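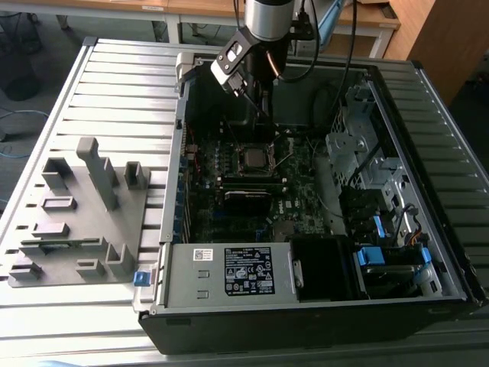
List home | Threads | Authors | Search | Log in

Subject: Re: old Dell tower, clock resets
From: Hülya Uysal
To: Nelstead repair list
2021-06-14

Dear Mariama, dear all,

Mariama Sarpong wrote:
> I have the tower open on its side now. Every time I unplug it,
> the clock goes back to the wrong year. Is this the small round
> battery, and do I have to take the board out to reach it?
> Also, must I put new paste if I don't touch the processor?

Thank you for the clear question. No, you do not have to take out the board. With the side panel removed you can reach the battery directly from above.
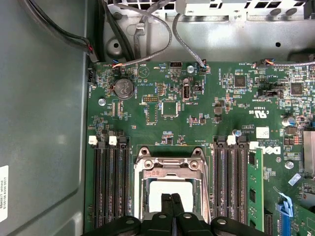 1 min read

The battery is the round silver one, and the word BATTERY is printed on the board next to it. Please pull the power cord first and hold the power button for a few seconds. Then push the small clip of the holder to the side, and the old cell should lift. Do not use a metal screwdriver – I scratched one board in this way and I am still sorry about it.

Look also at the thin cables which go to the small connectors near the top of the board. They are easy to pull by accident with a sleeve. I write down where each one goes before I start.

About the paste: if the cooler stays in its place, leave it. If you lift it, then clean both surfaces and put new paste. We have 2 tubes in the Weltside cupboard and you are welcome to one.

After you close the case, set the date and save it. Then unplug the machine overnight and check again. If the clock is still wrong, please write what you see on the screen, word by word, and Ozan or I will try to help.

With kind regards,
Hülya

Recent threads
- Lundgren desk lamp, switch is loose (Dilek Polat)
- Who has the long Torx set? (Ozan Demirtaş)
- Dates for August (Gülizar Kahraman)
- 40 keyboards to give away (Dilek Polat)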